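Greltmont Municipal Bonds: Frequently Asked Questions

What is a municipal bond?

A municipal bond is a loan made to the city by an investor. The city pays interest twice a year and returns the full amount of the loan on the maturity date. Greltmont uses bonds to pay for projects that will serve residents for many years, such as water mains and school buildings.

How is a bond different from the city's operating budget?

The operating budget covers yearly costs, including wages, fuel and road salt. State law does not allow the city to borrow for these. Bond money is kept in a separate account and may be spent only on the projects named in the bond ordinance.

Who may buy Greltmont bonds?

Any adult resident of the state may place an order during the retail period. The smallest order accepted is $3,000. Orders are placed through a licensed broker – the Finance Office cannot sell bonds directly.

Investors who would like to review the official statement on paper may do so at the Finance Office on Skarngate. Staff can explain the terms used in the statement but cannot give investment advice.
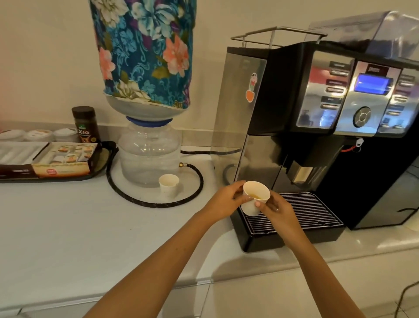
How does the city repay its bonds?

Most bonds are repaid from property taxes. Water and sewer bonds are repaid from customer charges. The current series has a term of 11 years, with a portion of the principal falling due each May.

Can a bond be repaid early?

Yes, if the official statement includes a call date. Holders receive written notice, and interest stops on the day the bond is called.

Is the interest taxable?

Interest on most series is exempt from federal income tax. Some series are taxable – please check the cover page of the official statement or speak with a tax adviser.

Whom should I contact with other questions?

Please write to Beril Başaran, Debt Manager, Finance Office, 425 Skarngate, Greltmont. Questions about a lost certificate should be sent to the paying agent, Lehner Trust.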